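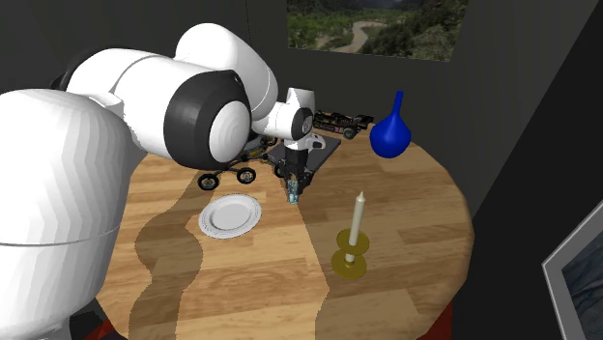 Section 4: Setting up your fundraising page for the Fultley charity ride

Set up your page before you collect any pledges. You will need your rider number, which is in your confirmation email, and a bank card if you plan to make the first donation yourself.

1. Sign in to the Plarnix rider site and select My Ride.

2. Enter your rider number without spaces and press Confirm.

3. Choose your route. The short route starts in Woltbridge and the long route starts in Fultley.

4. Under Page Name, type the name you want donors to see. Teams should use the same spelling on every member's page.

5. Set a target. The box is filled in with $200 when you open it. Type over this to change it.

6. Write a few lines about why you are riding, then press Save Draft.

7. Check the preview and press Publish.

Note: You can change your target and your text at any time. The page name is locked once the first donation comes in. To have a locked name corrected, write to Ruxandra Gavrilă at the rider desk.

Caution: Do not publish a second page under the same rider number. Donations to the two pages will not be added together.

Adding cash and checks

1. Open your page and select Offline Gifts.

2. Enter the donor's name and the amount. Leave the name blank if the donor wants to stay anonymous.

3. Write your rider number on the back of each check.

4. Hand in cash and checks at sign-in on the morning of the ride. Do not mail cash.

Offline gifts are marked Pending until the rider desk has entered them. Pending gifts do not count toward your total.

Joining a team

Ask your captain for the team code and enter it under My Ride, Team. Codes are numbers only, such as 1707. If the code is refused, check with your captain that the team is still open to new riders.

Team pages close to new riders on 30 January 2024. Single pages stay open until the day of the ride.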